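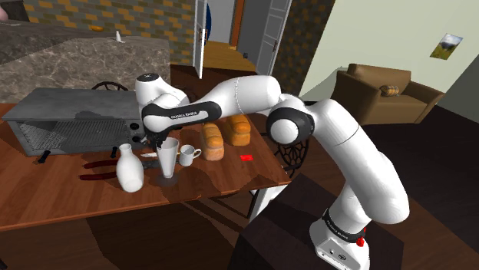
So our rec league team picked a captain last night, and I have not slept much, because the captain is me. Misley has played in the bottom division at the Tretlow rink since before I could skate backward, and for all of that time the C was sewn on the jersey of Gudrun Midtbø. She's moving up to coach the under-tens, and she wanted it settled before the holiday break. I figured it would go to Jinlong Yao, who is better than me at everything you can do on ice. I spent the whole meeting like the gripper hanging just over that stemmed glass up there, fingers out, not touching anything and hoping I wouldn't have to. Then Gudrun read out my name and everybody banged their sticks on the floor, and I said "oh no" out loud. Great start!

What does a captain even do at our level? I asked Gudrun in the parking lot and she laughed for a while. You talk to the refs (nicely). You text people who haven't paid. You find a goalie when ours has a work thing, and ours always has a work thing. You decide who sits when three guys all think they're on the first line. She handed me a folder with the sub list in it and told me the first name on there moved to another state two winters ago, so don't bother calling.
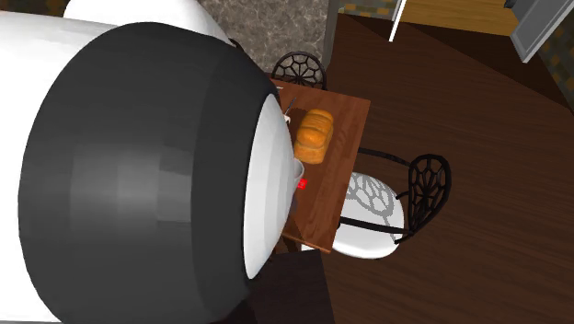
The Fatetti game

We played Fatetti on my first night wearing the letter, which was safety-pinned on and kept stabbing me in the collarbone. They're good. They all played together in high school and they make these little no-look passes that have me spinning around like a dog in a kitchen.

We lost 5-2, and I want to say a word for that score, because it was 2-2 with half the third period gone. Yufang Ding got both of ours. The first was a rebound she whacked out of the air, and the second was a real goal, a wrist shot from the top of the circle that I watched from the bench with my mouth hanging open. Then I took a penalty. Hooking. It was a hook, I have no complaint. They scored eleven seconds into it and the whole thing just slid away from us after that, with one more on a breakaway and one into the empty net.

My first official talk with a referee was me asking how long was left on my own penalty.

Dorottya Gál wore number 96 for us that night because her own jersey was at home in the dryer, and the scorekeeper kept giving her shots to a guy who hasn't played since last season. I did go over at the end and get that fixed, so that's one captain thing done. She bought me fries.

Lines, and who is mad at me

I've been messing with the lines on the back of an envelope ever since. Jinlong Li wants to play center. Jinlong Yao is our center. They are both very polite about it, and when you yell "Jinlong, go!" from the bench they both go, which has cost us two too-many-men penalties this year already. My plan is to put them on the same line, with Li on the left wing taking the draws on his strong side, and see if anyone notices that I've dodged the question. 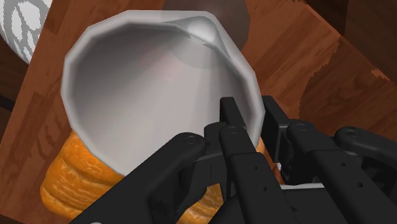 The other thing I'd like to change is shift length. We stay out way too long, me included. You get tired, you stop moving your feet, and then you reach with your stick (see: hooking). Gudrun used to bang on the boards when a shift dragged, and I don't have her arm, so I may buy a whistle. Dorottya says if I buy a whistle she's asking for a trade.

Next up is Guo, after the break. They're named for the noodle place that sponsors them, they're slower than us, and we have somehow lost to them the last three times. Their goalie is a wall and he sings to himself during faceoffs. I've asked everybody to get to the open skate at least once over vacation, and so far Yufang has said yes and Jinlong has sent a thumbs up. I'd have to check which Jinlong.

If you play goal, or own pads and have a loose idea of how they go on, please email me. Ice is free for goalies and I'll drive.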